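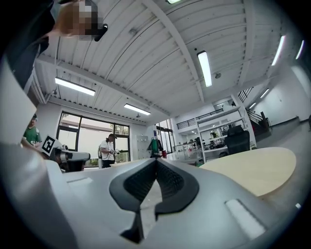

Home | Projects | Student Reports | Labs | Contact

Keeping the Grippers Alive: My Summer Project Report

When I signed up for the Husmont project I figured I'd be writing code all July. Instead I became the person who looks after the hand-held grippers (and I ended up loving it!). My supervisor, Nipon Paisan, handed me a screwdriver set on my first morning and told me to take one apart before lunch. I got it apart fine. Getting it back together took until 4 p.m.

So, how ours are set up. You've got a gray plastic shell, and in the middle a pair of black rubber fingers with fine ribs on the inside faces. You squeeze, the fingers close, and the camera on top records what they're doing. Those recordings are what the arm at Vembridge learns from, so if a finger sits crooked on our end, the arm picks up crooked habits on theirs. We found that out in my second week, when a whole batch of 108 recordings got thrown out over one loose finger screw. Ouch.

After that I wrote a check we run before every session. Wipe the lens with the gray cloth, not your shirt. Close the fingers all the way and look for light between the pads. Open them and let go, and if they don't spring back smoothly, the slide needs cleaning. Then tug each finger sideways. Any wiggle at all and it goes on my bench. The printed square markers get a look too, because the corners peel, and a peeling marker throws off the tracking way more than I expected.

The big job was the slide. Ours kept getting gritty, and I blamed the grease for ages. I tried 2 kinds, the one we had from Indeder and a thinner one, and logged how many squeezes each lasted before the motion felt rough. The Indeder grease made it to 600. The thin stuff got to 1,000 and still felt okay when I quit (my hand was done, even if the gripper wasn't). The grit was mostly rubber dust coming off the fingers anyway, so now I brush the slot out first and then put on a tiny dab. Way less than you think!

What I'd change: the finger screws are a pain to reach. You have to take half the shell off to tighten one, and the plastic threads don't love that. I drew up a version with an access hole on the side, and Nipon sent it over to Chuensuk to get a test print made. It hadn't come back by the time I wrote this. I also never got a good fix for the peeling markers. Tape over the corners works for a bit, but it's shiny, and the camera hates shiny. Matte tape is next on my shopping list.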